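Subject: Re: [teleop-users] Closing a lid: how do you demonstrate it?
From: Aušra Ozoliņš

Hello Žydrūnas, hello all,

> On an evening in April, Žydrūnas Dzene wrote:
>
> We have 333 demonstrations of closing a hinged lid, all by remote
> control. The policy goes to the lid well but then it pushes too
> early and slides over the edge. Should we collect more, or change
> how we show the task?

I would first change how you show it. In the Niteo project we had the same problem with a small flip-top bin. Our operators were stopping for a moment before the contact, to check the camera view, and the policy learned to stop there too. Sometimes it never continued.

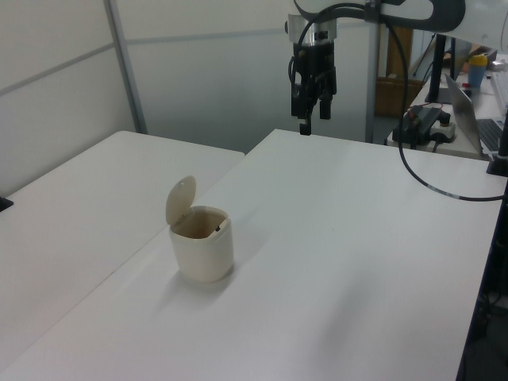 We now ask the operator to start high, at the far end of the table, with the gripper pointing down, and to come behind the lid in one slow movement. The push is made with the fingertip near the top of the lid, and the hand follows the lid until it is closed. If the operator hesitates, we throw the episode away.

We also tried guiding the arm by hand. The force feels more natural this way, but the person's arms were in the camera view, so we kept only 5 of these.

With the new rule we recorded 438 episodes. Please move the bin a little between episodes and turn it also, we forgot this in the beginning.

One question back: do you record the gripper opening as a command or as a measured value? At Sarell we had trouble with the second one.

Best regards,
Aušra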